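From: Leif Hedegaard
Date: Saturday, September 28, 2019
Subject: Re: [cell-practice] Draft 2, section 4: people near a powered arm

Replying to the section 4 thread only. I have comments on section 6 but they can wait until the numbering is settled.

Zandine wrote:
> Section 4.3 as drafted says that "no person shall be within reach of
> a powered arm during a grasp trial." Our reading at Zandine is that
> this rules out every open-floor cell we run. We have people at desks,
> people walking to the printer, and an operator who has to see the
> part. If the text stays as it is we will have to mark it "not
> applied" and write our own rule, and I suspect so will everyone else.
> Can we get a version that talks about speed and payload instead?
>
> Also, does "powered" include a held position with brakes off? The
> Cuesta people read it one way and we read it the other.

Second question first. Powered means drives enabled. A held pose counts, whether or not the program is moving anything. An arm that is holding a carton over a table is powered under 4.3, and I would like that said in the definitions instead of being left to the reader. Proposed wording for 2.7:

"Powered: the condition in which any joint drive is enabled, including a stationary arm holding a position or a load."

On the first question I agree in part. The present wording was taken over from the Rolard cell rules, which were written in January for a fenced cell with a door switch. It does not carry over well to a tabletop arm on an open office floor, and 4.3 has to be usable there.
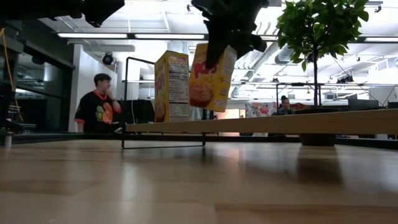
Held box over the table, second box standing, one person at the far edge.

Three distances matter in a layout of this type, and draft 2 treats them as one. There is the reach of the arm, the reach of the arm plus whatever it is holding, and the drop zone of the load if the grip fails. For a cereal box the third is of little interest. For a full jar it is the one I would measure first. I suggest that 4.3 be split as follows.

4.3.1 The reach boundary shall be taken from the base axis to the outermost point of the gripper, arm fully extended, plus the longest dimension of the largest object in the trial set.

4.3.2 The boundary shall be marked on the floor or on the table edge. Tape is acceptable. Where one rail or table carries more than one arm, the boundary is the outer line of all of them together.

4.3.3 Persons other than the operator shall stay outside the boundary while any arm is powered. Walkways and fixed seating shall not cross it.

4.3.4 The operator may be inside the boundary if the tool speed is limited to 140 mm/s, the stop is within arm's length, and no second person is also inside.

I know 4.3.4 will draw fire. The Sturnow comment asked for a higher limit on the grounds that trials take too long. I went through the 126 trial sheets we were sent with that comment, and the travel segments account for less of the cycle than regrasping does. Raising the limit would buy very little. If someone has sheets that show otherwise, send them and I will change my mind.

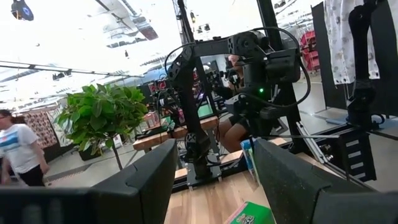 Cables are the other gap. Section 4 says nothing about them and section 5 covers only mains leads. A service loop on the outside of an arm sweeps a larger volume than the links do, and at full extension it can sit outside a boundary that was measured to the gripper alone. I would add to 4.3.1: "External cables and hoses shall be included in the measurement at their widest loop." The same goes for stands and uprights clamped near a rail — they do not move, but they make pinch points with something that does. For those I propose a minimum clearance of 40 cm to any moving link, or a guard.

Low seating behind an arm needs a sentence too. A seated person's knees are at about the height of the base joint on most benches and the person cannot step back quickly. I would treat any seat inside the boundary as occupied when doing the assessment, and allow it only under 4.3.4, for the operator.

On payload as a criterion: I am against it as the only test. Light loads make people relax about the arm, and the arm is the heavier item by far. It can stay as a secondary note in the annex.

Remaining points, short:

— 4.5, "trained person" is undefined. Either define it or use "operator" throughout.
— 4.6 repeats 3.2 almost word for word. Delete one.
— Figure 2 still shows the fenced cell. Please replace it with an open-floor layout before the draft goes out again.

Zandine and Cuesta, please say on the list whether the 2.7 wording works for you. If it does I will fold it into draft 3 together with the 4.3 split.

Leif Hedegaard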